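Folding and Flat Storage: Frequently Asked Questions
Orkora Shirt Care

What surface should I fold on?
Any flat table covered with a smooth cloth. The cloth should be pulled tight before the shirt goes down. Loose covers bunch under the fabric and leave marks.

Do I need to iron first?
No. Lay the shirt out and smooth it by hand from the center toward the hems. Soft creases are acceptable at this stage. Diagonal folds should be opened out, as they set under weight.
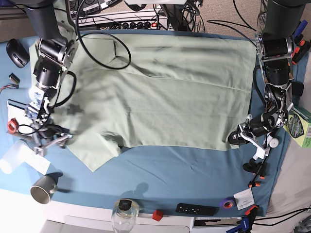
Where do the sleeves go?
Fold each sleeve back across the body, parallel to the hem. A sleeve left hanging at an angle will widen the finished fold on that side.

What is the finished size?
For the Ruvar shelf box, fold to a width of 30 cm. Each box holds up to 18 shirts in 2 stacks.

Can I store shirts straight from the dryer?
Let them cool completely. Warm fabric takes a crease more easily than cool fabric.

Does this method work for knits?
Yes, with one fewer fold across the body. See the Plivbridge knitwear page for measurements.

How often should stored shirts be refolded?
Every 2 months, with the fold lines moved slightly each time.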